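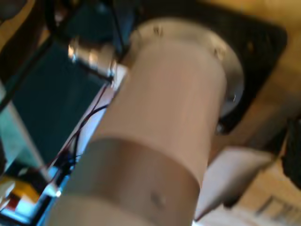
January 2021

So I finally got to go inside the Karkitz pressing plant! If you've been reading this blog for any length of time you know I've been going on about it since the first Sivside reissue came out, and when they put up a handful of open day slots I refreshed that page like I was buying arena tickets. Small groups, masks on the whole time, two hours door to door. Fine by me.

For anyone new: Sivside are the synth-pop four-piece I won't shut up about, and Karkitz pressed their last two records. The new one, Follach, was being pressed while we were there, and that's the whole reason I took a day off work and drove up through the sleet.

We started in the lobby, where they have a wall of sleeves from everything they've done. My group spent way too long there. Somebody spotted the Saengthong live album (the one with the orange gatefold that goes for silly money now) and there was a bit of a crowd around it, as much of a crowd as you can have when everyone is standing six feet apart. I asked if there were any spare copies in the back. There were not.

Then coats off, earplugs in, and onto the floor. It's louder than I expected and it smells like a hot car in August. The vinyl comes as little pellets, which get melted into a fat puck, and the puck goes in the press with a label on each side. Then it squashes down, the extra gets trimmed off around the edge, and there's your record. I've watched this on video so many times, and I still made a noise out loud when the first one dropped onto the stack – a deep green Follach, with the cream label. The guide told us the trimmings on solid colors get ground up and used again, but the splatter ones are harder because the colors mix into a kind of brown. They do sell a "mud" edition of some titles that way. I want one very badly.

The first run of Follach is 2,526 copies on green. I asked why such an odd number and apparently it's just what the band's shop had in preorders plus the store orders, added up, and they didn't bother rounding it. I love that. The black vinyl comes after and there's no limit on it, so please don't pay a reseller.

The listening room was my favorite part. It's a tiny carpeted room with one turntable and one very good chair, and a person sits in there and plays records pulled off the line to check for clicks and wobble. We were let in one at a time and each of us got to hear part of side two. I got the end of the third track and the start of the fourth, and I'm not allowed to say much, but there's a key change in there that made the hair on my arms stand up. If you thought the last album was a little safe (I did, a bit), I think you'll be happy.

A few things if you're thinking of going:

- The tour is $20 and you get a 7-inch at the end. You don't pick which. Mine was a Saengthong B-side I already own, and I swapped it in the parking lot with a very nice stranger for a Sivside remix.
- No phones on the press floor. They hand you a little cloth bag for it.
- Wear real shoes. I wore canvas sneakers and my feet were soaked before I even got to the door.
- The gift shop takes cards only right now, and the hoodies run small. Size up.
- There's no coffee inside at the moment. The gas station at the turnoff does an okay one.

My one complaint is that the plating room was closed to visitors. That's where they make the metal stampers from the lacquer, and it was the step I had the most questions about. We got to look at a used stamper in a case and had it explained to us, but it's a tight space and they can't have groups in there for now. They said to try again in summer, so I probably will.

I also wish they'd talked more about the sleeves. Those get printed somewhere else and come in flat on pallets, and a couple of people at a long table fold and stuff them. It looked like the slowest job in the building, and I could have watched it all day. The Follach sleeve has a spot gloss on the front that you can only see when you tilt it – the photos in the band's shop don't show it at all.

My copy should ship with the rest of the preorders at the end of the month. I'll do a proper review once I've lived with it for a week or so, and I'll put the remix 7-inch in the same post if I can get my turntable to stop humming. If anyone knows a fix for a bad ground wire, the comments are open.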